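Tikkanen Cast Iron Griddle Pan, 38 cm

$87.00
In stock at Mikport and Pevdale. Ships in two to four working days.

41 shares

The Tikkanen griddle is a flat, double-burner pan for pancakes, flatbreads, eggs, toasted sandwiches and anything else you would rather cook six at a time than two at a time. It measures 38 cm along the long side and sits across two burners on most home stoves. The cooking surface is smooth, with a low lip all the way around and a shallow channel at one end for fat.

We have carried it since the shop opened in Mikport, and it is the pan we get asked about most. The design has changed once. In March the maker widened the handles at each end so that they can be gripped with oven mitts on, and all stock we now send out is the wider handle. If you have the older one, the lid and scraper still fit.

What it cooks well

Pancakes and pikelets are the obvious use. Six of ordinary size fit with room to get a flipper under each. Flatbreads and tortillas do well on it once the pan is properly hot, and so does haloumi. Bacon cooks evenly if you start it in a cold pan. Fish with the skin on will release by itself when it is ready, and if it is sticking it needs another minute.

It is less suited to anything with a lot of liquid. The lip is low and a sauce will run over the side. Long simmered tomato dishes should go in enamel, as the acid strips the seasoning and the food picks up a metallic taste.

Heat

Use medium heat and give it time. Ulla Saarinen, who tests our pans in the Mikport kitchen, preheats hers for eight minutes on gas and ten on an electric coil before anything goes on. Put both burners on at the same setting. The middle of the pan, between the burners, will always run a little cooler than the ends, and that is a handy place to hold cooked pancakes while you finish the batter.

Suitable for gas, electric coil, ceramic and induction. On induction, check that your cooktop can link two zones. If it can't, the pan will still work but you will get one hot end and one warm end. On a glass surface, lift the pan to move it. Dragging it will scratch the glass.

It can also go in the oven, under the grill or on the barbecue. There are no plastic or wooden parts.

Seasoning

The pan arrives seasoned with two coats of flaxseed oil and can be used straight away after a rinse and a dry. The colour will be a bit uneven for the first month. It darkens with use.

To re-season at home:

Wash the pan in warm soapy water and dry it fully on a low burner.
Rub a teaspoon of canola or grapeseed oil over every surface, including underneath and the handles.
Wipe it all off again with a clean cloth, as if you had put it on by mistake. Too much oil leaves a sticky coat.
Put it upside down in the oven at 230 degrees for one hour, with a tray on the rack below.
Turn the oven off and leave the pan in there until it is cool.

One round is enough for a dull patch. A pan that has gone rusty may need three or four.

Cleaning

Scrape it while it is still warm, wipe it out with hot water and a brush, and dry it right away. A little dish soap is fine. The dishwasher is not, and neither is leaving it in the sink overnight. If you get stuck-on egg, boil a cup of water on the surface for a couple of minutes and it will lift.

Store it somewhere dry. If you stack other pans on top, put a sheet of paper towel in between.

Batter that suits this pan

This is the recipe printed on the card in the box. It makes 12, which is two rounds on the griddle.

2 cups plain flour
1 tablespoon sugar
3 teaspoons baking powder
Half a teaspoon salt
2 eggs
1 and three-quarter cups milk
50 g melted butter, plus a bit for the pan

Mix the dry things in one bowl and the wet things in another, then stir them together until there is no dry flour left. Lumps are fine. Rest for 10 minutes. Use a quarter cup of batter for each, turn when the bubbles stay open, and give the second side a minute or so.

Farhad Safavi at our Pevdale store swaps half the milk for plain yogurt and adds cardamom. Use a little extra milk if you try it that way, as the batter gets thick.

Details

Item number: 3696
Length: 38 cm, not counting handles
Material: cast iron, pre-seasoned
Finish: machined cooking surface, rough cast underside
Lid: sold separately
Scraper: included
Recipe card: included

What people have said

"Heavier than I expected but I leave it on the stove so it doesn't matter. Crumpets came out well using rings." Niilo Halonen

"Took me a few goes to work out that I had the heat too high. Fine now. The fat channel is small and fills up if you do a whole packet of bacon." Urho Toivonen

"Bought it for dosa. Wish it was round, but the surface is very good and they come off clean." Ehsan Farooqui

907 people have saved this item
16 comments

Delivery and returns

Delivery is a flat rate within the metro area and worked out by weight elsewhere. You can pick up for free from either store. Unused pans can come back within 30 days in the original box. A pan that has been cooked on can't be returned for change of mind, but cracks and casting faults are covered for the life of the pan. Email a photo of the fault and the item number on the base and we will sort out a replacement.

Plukik gift cards can be used on this item in store and online.

Page updated October 2023
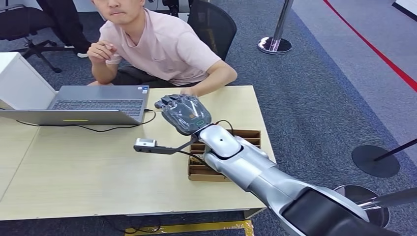 Can I use metal utensils on the griddle?

Metal flippers and scrapers are fine on the cooking surface as long as the edge is flat and the corners are rounded. A sharp corner can scratch the seasoning, but the mark will fill in again as you cook.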